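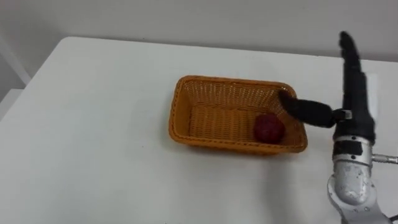
According to one visitor at the Plindgate open day, the arm was too slow to be worth the floor space, and he asked the lead engineer at Dimodlow whether the speed was a software limit or a motor limit. Software, she told him. The joints can move a good deal faster than they are allowed to with the public in the room, and the limit stays on until the last guest has signed out.

We spoke to her on Sat 31 August, between the second and third demonstrations. She asked that the team be credited as a group and that her own name be left out.

The system is called Melis. It is a control package that takes a spoken or typed request, picks a target, and plans the reach and the grasp. Dimodlow does not build the robot. "We buy the body and the hands and we write what goes between," she said. "People ask us about the legs. I don't have much to say about the legs."

Her subject is grasping, and in particular grasping from containers. An item lying in the open can be approached from almost any side. Once there is a rim, most of those approaches are gone, and the planner has to decide early where the thumb will go. "The thumb is the whole problem. If you place the thumb well, the fingers have an easy job. If you place it badly you hit the wall of the container, and then you are pushing the container."

The current release was trained on 796 recorded grasps, of which 188 were rejected on review, mostly for contact with a rim. She would like more, but says the rejected ones were kept and have been useful in their own right - the planner is scored against them before each release.

Woven containers were added in July. Earlier work at the company's Gruvdale site used molded plastic bins with straight sides, and the depth estimate did not carry over well. "A weave is noisy. The camera sees a lot of small edges and the surface seems to move. We spent 12 days on one filter."
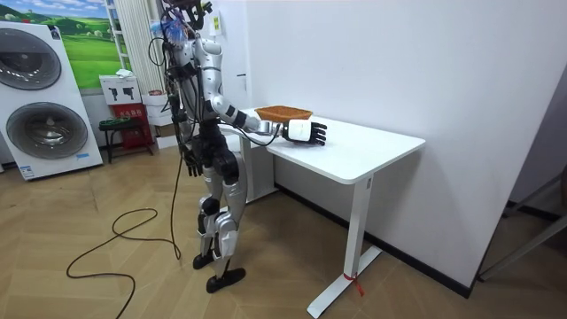
Calibration takes up most of the morning. The desk height is entered by hand, the arm is run through a fixed set of poses, and the error is logged at each one. If the desk is moved, the procedure starts again. She described this as the weakest part of the setup and the first item on the list for the next release, which should find the desk surface without help.

Asked about the delay between a request and the first motion, she gave a figure of 400 milliseconds for planning alone. Speech recognition is on top of that and varies with the noise in the room. "With a crowd it gets worse. We type more than we talk on open days."

She would not give a date for the next release. Testing moves back to Gruvdale next, with deeper containers and the same hands.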